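June, Simstead bench notes

Dye lot 663, second try. Madder on cotton twill, alum mordant, two hours at a low simmer. Telma Navarrete wanted brick. We have salmon -- again. The Ocampo well water is hard, the Starkbridge tap is soft, and I forgot to write down which one went in the pot.

Weighed out 236 g of chalk for the next bath. Spilled a little.

Undyed and pale stock, for later:

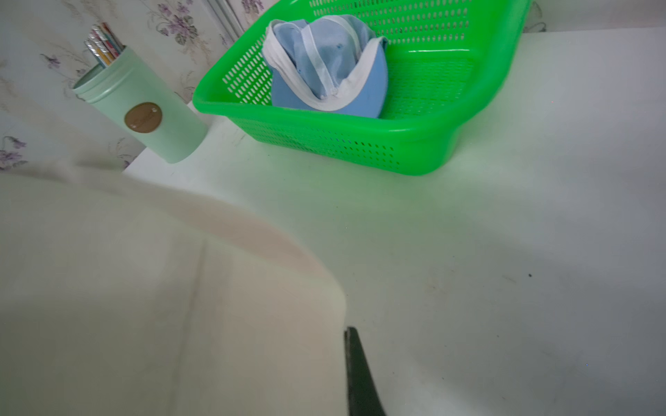
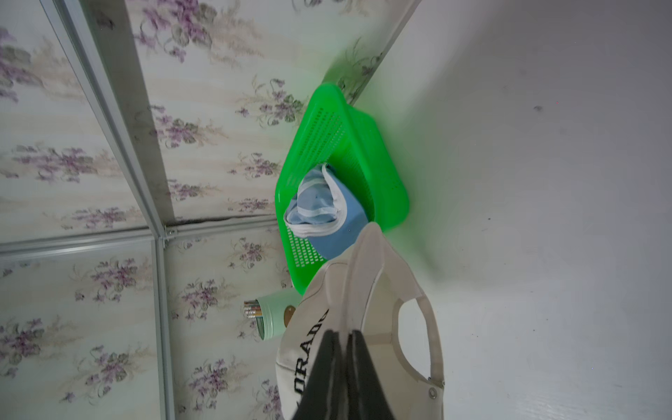
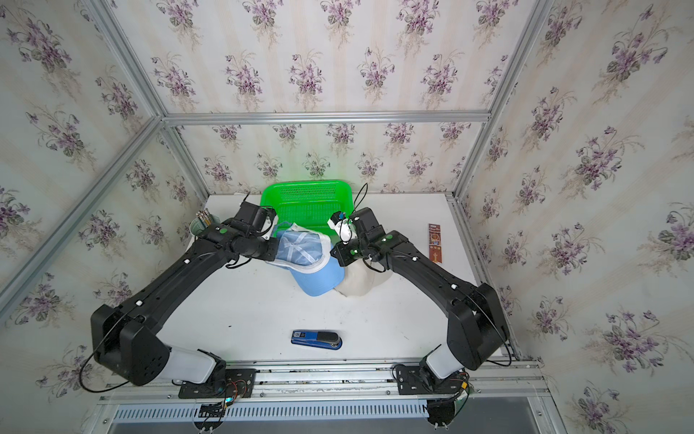 Next bath

Drultlow madder, tap water, label the jug first.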